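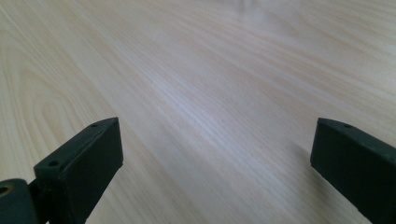
Budgeting for hand-held grippers – how many, and what else am I forgetting?

Forum: Equipment & Purchasing

benchmouse
Need a sanity check before I send a number upstairs. We're a small group inside a packaging shop (Jukcombe, if anybody here knows it) and we want to start recording pick and place demos by hand, then train an arm on them later. No arm yet. Arm is next year's money.

What I have so far
– hand-held grippers, 2 of them
– cameras and mounts for both
– spare fingers
– one laptop, storage
– bench, already have it

Quote from Bisteo came to 1412 for the pair with cameras. Spare fingers extra. Numbers are due in November and I get one shot at this. What did you all leave out the first time?

tallow_rd
Storage. Whatever you wrote down, double it. Also batteries if they're the untethered kind.

k_orsini
Why two grippers if you have no arm? Buy one. Learn what you hate about it. Buy the second one with arm money.

benchmouse
@k_orsini becuase if one breaks we're stopped till the next budget. Purchasing here takes forever. I'd rather have it on the shelf.

k_orsini
Then buy one plus a full parts kit. Fingers, screws, hinge pins, cable. Cheaper than a whole second unit and it's the same parts that break anyway.

Zuweira Quaye
Disagree with k_orsini. We did one unit plus parts and lost most of a month to a bad camera, not a finger. Parts kit had no camera in it. If you go that way put a spare camera on the list, and by then you're most of the way to a second unit.

Other thing, fingers. Ask what they cost EACH and whether they come as pairs. Ours came as lefts and rights, separate line items, and somebody ordered all lefts.

tallow_rd
lol all lefts

pinegap77
What are you picking up? Matters more than any of this. Boxy fingers with flat faces are fine for cartons. Round stuff, bottles, tubes, you want some kind of pad or it squirts out. Pads wear. Pads are a consumable, put them on a yearly line and not on the capital one.

benchmouse
Cartons mostly, small ones. Some pouches. Pouches are going to be a pain I know.

Did not have pads on the list at all so thanks. Adding.

Rónán Kinsella
Few things from having done this twice.

Budget for the arm now even if you can't buy it. I mean get the quote. We picked a hand-held gripper, recorded a pile of demos, then found the fingers that fit our arm were a different width. Had to throw out a lot of it. Get the same finger geometry on both or don't start.

Labor. Somebody stands there and does the demos. We logged 422 before anything useful came out of training, and that person was not doing their normal job. Your finance people will ask. Mine did.

Work surface. Pick one and stick with it for a while, then change it on purpose. A cheap mat or a couple of offcuts of board in different finishes is nothing money wise. Put it under supplies.

k_orsini
Agree on matching the fingers. Don't agree on quoting the arm now, quote will be dead by next year and you've shown management a scary number for nothing.

Rónán Kinsella
They'll see the scary number either way. Better in the plan than as a surprise. And you don't need the price to hold, you need the flange drawing and the finger spec. Sales will send both with a quote, won't send either without one, at least Egan wouldn't.

k_orsini
ok fair, that's a reason. I'd still leave it out of the total. Appendix.

pinegap77
What about Rorken instead of Bisteo? We paid less per unit but no camera mount, had to print our own. If you have a printer and a person who likes it, fine. If not the quote you got isn't bad.

benchmouse
No printer. Well there is a printer. It's been "getting fixed" since I started.

Support plan on the Bisteo quote is 200 a year, optional. Worth it or skip?

Zuweira Quaye
Read what's in it. If it's loaner units, take it and that answers your two-gripper question too. If it's email support and software updates, skip it.

tallow_rd
^ this. Also check if shipping on returns is on you. A colleague's was, almost 200 by itself, round trip.

benchmouse
Just checked. It's email support. No loaners. Skipping it and keeping the second gripper.

Revised list, tell me if this is dumb
– 2 grippers with cameras, as quoted
– spare fingers, lefts AND rights
– pads, yearly line
– hinge pins and screws
– storage doubled
– a couple of board offcuts plus a mat
– operator hours, separate line
– arm quote in the appendix, not in the total

pinegap77
Not dumb. Add a case. They get dropped in drawers.

k_orsini
Still think one unit. But it's a decent list. Calibration target for the cameras, is that included? Ask, ours wasn't.

benchmouse
Asked, waiting to hear. Sending the draft up at 4 pm either way, will put a placeholder in for it.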